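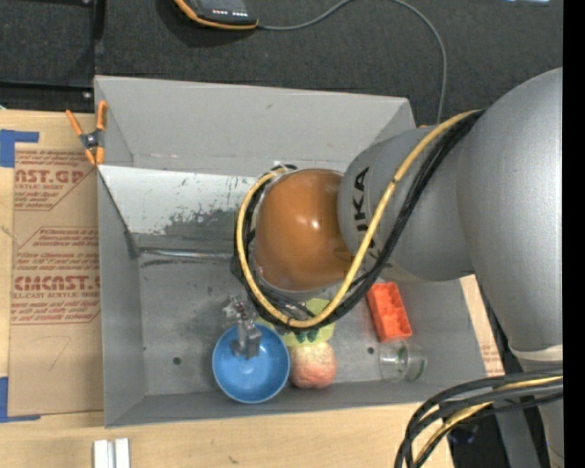 The Prarnville Photography Retreat is a residential gathering for amateur and professional photographers, held each February in the hill town of Prarnville. It was founded by the portrait photographer Tomoyo Shibata and the printmaker Minoru Yagi, and lasts seven days. Teaching is divided between landscape, portrait and still-life work. 

History

The retreat began as a weekend of walks and darkroom sessions for members of a camera club in Nomdale. Attendance was at first limited to 24, the number of beds in the guest house then in use. After the move to Prarnville the programme was lengthened and opened to applicants from outside the region. Places are now offered to 400 people, who are lodged in the town's hotels and in private homes.

Programme

Mornings are given over to taught classes and afternoons to independent work. Walks to the Sasaki viewpoint leave at 5.30 a.m. so that participants reach the ridge before sunrise. Evening talks are open to townspeople without charge. Miyuki Koyama, who directed the teaching programme for several years, introduced the practice of pairing newcomers with returning participants for the first two days.

Archive

Each participant may deposit one print with the retreat. The collection holds 3000 prints and is kept in the former Pilex mill, where it can be viewed by appointment. A selection edited by Haruto Sugiyama was published as a book, with an introductory essay by Kazue Nomura on travel and the photographic diary. Prints are catalogued by year and by the name of the photographer, and copyright remains with the depositor.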